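Teaching a Gripper to Fold: Final Report of the Laundry Group
Sovthorpe Robotics Club, spring project

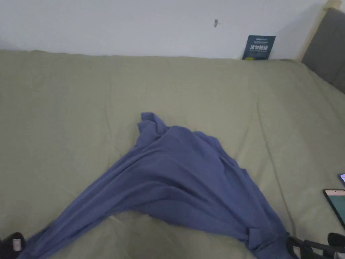

Fig. 1. A blue-violet garment on the olive bedding, with the two gripper jaws in the bottom corners.

When we picked our project back in January, the four of us wanted something our families would understand right away, and folding clothes seemed like a friendly choice (we had no idea what we were getting into!). We named the project Cemo, and the plan was to record people folding with hand-held grippers, then train a small model on those recordings.

Most of our practice was done on a bed, and soft bedding turned out to be harder than the club's workbench. When you pinch a sleeve you can very easily pinch the cover under it too, and then everything comes up together. We spent two full meetings on that one problem and ended up coming in at a lower angle, with the jaws only partly open, and that helped a lot.

A crumpled start is the one we care about most. Flat shirts went well quite early, but with a bunched-up one the model has to find an edge before it can do anything, and ours often grabbed the thickest knot of fabric and stuck with it.

We recorded 229 folds and kept 200 of them for training. The rest had missed grasps near the beginning, and we're still arguing a little over whether we should have left those in, as a model probably needs to see a few mistakes.

Next year we would like to try towels and, if the club agrees, a second set of jaw pads with more grip. Our recording notes are in the binder on the club shelf, and anyone is welcome to borrow them.

Related projects
Zukine: line follower, second build
Pruvost arm: rewiring the wrist joint
Sorting bottle caps by color

Last updated: May 13, 2019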